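Workshop Notes | Filed under: Teaching by Demonstration

Recording Small-Part Handling by Remote Control: Progress to September

The purpose of this entry is to set down how demonstrations have been collected on the Trilgate bench since the summer, and which practices will be kept. I maintain this blog in a personal capacity. The opinions expressed are mine and should not be read as those of Barrientos, where the bench is located.

The task under study is simple to state. A small electronic part is presented in a shallow dish on the table. The operator, seated at the leader arm with a view from the wrist camera, is required to pick the part up, carry it to a fixture, and release it in the correct orientation. Each attempt is recorded in full, including the arm positions, the gripper opening, and the video. The recordings are then used to train a policy that attempts the same task without an operator.

The collection now stands at 1,185 demonstrations. Of these, 50 were set aside before any training took place and are used only for checking. They will remain set aside until the study is closed.

1. Conduct of a Session

A session is limited to 50 minutes. Longer sessions were tried in the first month and produced hurried approaches near the end, with the fingers closing before they had reached the proper height. Such recordings are difficult to remove afterward, as many of them end in a successful pick.

Before each attempt the gripper is opened wide and brought to its starting position over the table. The operator then waits for the tone. Movement before the tone is recorded as a fault, and the attempt is repeated.

The part is placed by hand, and its position and direction are to be varied from one attempt to the next. Operators have a natural tendency to set it down in the same spot. A printed list of placements, prepared with the Clirkilico scheduling sheet, has largely corrected this.

The dish itself presents a difficulty. Its raised rim limits how low the fingers may travel at a shallow angle, and operators are instructed to come in from directly above the part. A grasp across the dark square housing is preferred. Contact with the lens barrel is to be avoided, and any attempt in which a finger touches it is marked for review.

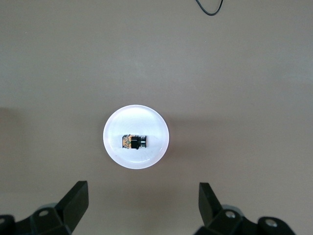 2. Review of Recordings

All recordings are reviewed at normal speed by a person other than the operator. Four grounds for rejection are recognized: contact with the lens, contact with the rim, a dropped part, and a pause of more than 6 seconds. The last of these was added in August. Policies trained on recordings with long pauses learned to pause as well, sometimes without resuming.

Corrections are treated separately. Where an operator misses the part, lifts slightly, and tries again in good order, the recording is retained. My earlier practice was to discard these attempts, and I now consider that practice mistaken. The policy trained without them had no means of recovering from a poor first approach.

3. Matters Outstanding

The leader arm continues to drift slightly at the wrist joint, and it is zeroed at the start of every session. A replacement joint from Ilach has been requested. Until it is fitted, no new operators will be added.

The question of grip force is also open. The present leader arm returns no sense of force to the hand, and the operator must judge the grasp from video alone. A modest force limit has been set in software, although I am not yet satisfied that it is suitable for every part on the list.

Notes on the fixture, including drawings of the second version, will be published separately.

Tagged: remote operation, demonstrations, grippers, small parts

6 comments | 4 shares

This site uses cookies to remember your reading preferences. By continuing to browse, you accept their use. Accept | Manage settings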